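Search this site Enter keywords Go

We use cookies to remember your place in the book. Accept Manage settings

Chapter 12
What a Worktop Is For

Most advice on work surfaces comes from people who sell them. A Catterall brochure will tell you that a white top makes a room feel larger and keeps the mind clear. Perhaps. The brochure offers no evidence, and the student should get used to asking for some.

This chapter takes a duller view. A worktop is a place where things get put down, and the things seldom belong together. Food lands beside lamps. The planner who draws one zone for cooking and another for reading is drawing a wish. In July we asked 87 households to keep a diary of one table each, and few of the diaries matched the plan the owners had given us beforehand.

Pushing two tables together is often sold as an easy way to gain room. It gives you a seam as well, and if the heights differ even slightly, a ledge. Whether the extra area is worth the ledge depends on the work, a question we return to in Section 3.

Lighting claims deserve the same doubt. A gooseneck lamp can be bent toward a task, but its base takes up space that the task may want.
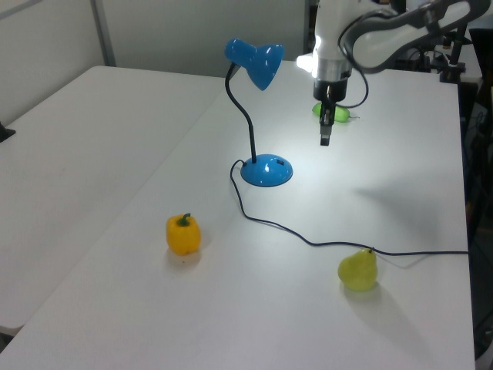
Gemma Hartley objected, when she read a draft of this chapter, that people like a lamp within reach and will give up the space gladly. She may be right. Liking a thing and working well beside it are measured differently, and the Skudby survey, with its 411 replies, asked only about the first.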